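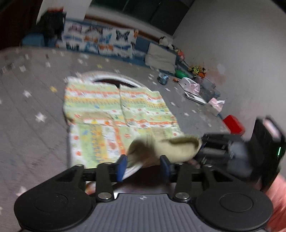 The patterned cloth, laid out on the star-print mat.

Readers of this blog will be aware that the household linen and textile register has been under review since June. The present entry records the procedure adopted for small printed items, and replaces the notes posted after the move to Mirkport, which dealt mainly with blankets and are now out of date.

Sorting is carried out on the floor. The dining table was used for the first season and found to be too narrow, and its varnish catches on anything with a loose weave. A grey mat printed with stars has served as the work surface ever since. It is soft enough for kneeling, and it may be shaken out over the balcony rail at the end of a session.

Each item is laid flat, with the printed side up, and smoothed from the centre outwards by hand. Pieces with an opening down the middle require a little more attention. The two halves should lie side by side with the slit running straight between them, and any fold in the lower part should be eased out before the sides are brought in. The striped piece shown at the head of this entry, with its bands of pale green, white, yellow and orange, is a fair test of the method. Horizontal bands are helpful in this respect: where they fail to meet across the opening, one side has been set too high and should be drawn down until the colours agree.

The folding sequence is as follows. The left side is turned in, then the right, then the lower third is brought up and the upper third down over it. The finished bundle should stand on its edge without support. Items which will not stand are usually too thin to be folded in thirds, and should be rolled instead.

Printed cottons are kept apart from plain ones. This was a matter of some discussion in the household, as the older arrangement went strictly by size. Size has been retained as the second criterion. The present arrangement is as follows:

Upper shelf: printed items, folded, standing on edge.
Middle shelf: plain items, folded, in two rows.
Lower shelf: soft footwear, knitted goods and anything awaiting repair.

The lower shelf remains unsatisfactory. Soft shoes do not keep their shape when stacked, and the box purchased for them from Radulović, the hardware shop near the ferry steps, is too shallow by the width of a finger – a fact established only after the lid had been thrown away. A deeper box in the Gritirlow range has been ordered at 1040 millimetres in length, which should fit the shelf with a small margin on either side.

A word on labels. The previous system relied upon paper tags and safety pins, and it marked a number of the finer cottons. Tags have been discontinued. The register now lists each piece by its dominant colours and its place on the shelf, and this has proved sufficient for everything except white pillowcases, of which the household owns too many.

Correspondence regarding the removal of old pin rust from printed cotton would be most welcome. Lemon juice and salt have been tried on a tea towel, with poor results, and the towel has since been moved to the garage.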